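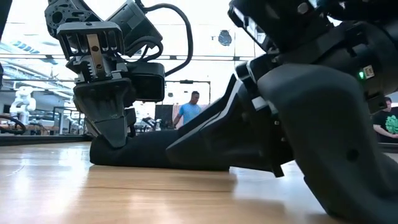

Can machines do the chores yet?
Jundale Forum > Home & Workshop > General

toastrack_5
Monday, August 29, 2022
Been reading the Vollon thread and lost patience. 153 replies and not one person with a machine that folds a towel at home. So, plain question. Would you let one do the laundry, yet? Yes or no.

mrs_bobbin
No. Next.

gritbin
Depends what you call laundry. Lifting a bit of cloth off a flat table, fine, they can do that. Finding the sleeve of a jumper thats inside out, no chance.

pelmet
Black fabric is the worst of it imo. No edges to see, shadows look like folds. I struggle with black socks myself and I've had years of practice.

toastrack_5
@gritbin so is that a no?

gritbin
It's a not yet. Shop floor is different. We've had a Drendero on the packing line since June, same box, same spot, all day. Last full shift it did 1,143 and dropped 5. Give it a floppy bag and it sulks.

mrs_bobbin
So it does boxes. I asked for ironing

pelmet
You didn't ask for anything, you said "No. Next."

halfinch
Disagree with most of this. Soft stuff is coming on quick. Two fingers will do plenty if you press down, pinch, then lift. Same as you'd pick a shirt off the floor with one hand. People want five fingers becuase it looks right.

gritbin
Pinch is easy. Pinching ONE layer is the hard bit. Ours grabs two bags or none.

halfinch
Slow down the last bit of the approach and soften the jaw tips. Worked on our sacks, mostly.

gritbin
Mostly, yes. What's your miss rate?

halfinch
Will look tomorrow. Not great on thin ones.

toastrack_5
Putting me down as a no for the house, maybe for the shop. Anyone tried the Pelupessy one on tea towels? Don't want the brochure, want to know how long per towel.

mrs_bobbin
I can do one in four seconds and I don't need charging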